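Sports Broadcasting, Unit 6: Who pays for the big fight?

Last time we left off at the split between the promoter and the venue, and a few of you stayed behind to argue about it (good!). So let me start with the part I rushed: closed circuit.

Before people could order a fight at home, they bought a ticket to a theater and watched it on a big screen with strangers. The promoter sold each theater the right to show the signal, took a cut of the door, and went home. Simple enough. The trouble was seats. A theater has as many as it has, and once they're gone you can't sell another one, however badly the town wants in.

Pay-per-view moved the door into the living room. Now the thing being sold is a household, and the household can hold two people or twenty for the same price. Keep that in your head, it comes back in the problem below.

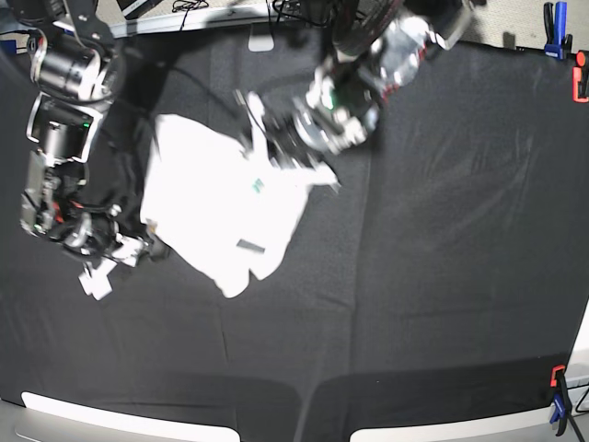

Hernside, September 23, 2019

Okay, the worked problem. Imagine a small boxing promoter, Collow, putting on a card in a hall with 400 seats. They sell 278 of them. They also put the card online and get 3383 buys. Ada Mancuso asked me in office hours whether the empty seats matter, and I said yes, more than you'd think — a half-lit hall looks awful on a stream, and people remember that when the next card comes up.

Now do the money. Write p for the stream price and s for the share the platform keeps. Collow gets 3383 × p × (1 − s) from the stream. Please don't forget the fighters' purses come out after that, and so does the production truck. Half of you left out the truck on the March quiz!

Then try it again with a subscription in front. The fan has to join the service first and only then can buy the fight. Does the promoter see any of the subscription money? Depends entirely on the contract. Some deals pay a flat guarantee, some pay per buy, and some do a bit of both — Lachlan Lindsay's chart from last week has all three side by side, so borrow his notes if yours are a mess.

Terms to know: guarantee, undercard, buy rate, blackout, replay window.

For next time, read the Krishnan chapter on bars and commercial licenses (skip the appendix, it's dull), and bring one page on this: should a bar that holds 100 people pay the same as a house? Pick a side and give me numbers.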